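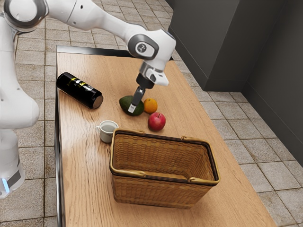 Render: Irfan Pasaribu

How to Oil a Long Wooden Table

Mar 16, 2025

I love this job! One free afternoon and a tired old tabletop starts to glow again, and you hardly need any tools.

What you need: raw linseed or tung oil, sandpaper in 200 and 400 grit, a tack cloth and a stack of clean cotton rags (old T-shirts are perfect).

1. Wash the top with a little dish soap and let it dry overnight.

2. Sand with the 200, always along the grain. Go easy near the edges!

3. Wipe off every bit of dust with the tack cloth.

4. Pour a small puddle of oil and spread it thin, working from one end to the other so you keep a wet edge.

5. Wait 20 minutes, then wipe off everything that hasn't soaked in. Sticky spots come from skipping this.

6. Next day, rub lightly with the 400 and oil again.

Lay used rags flat outside until they're stiff. Oily rags in a pile can catch fire.

I did mine in February and it took three coats.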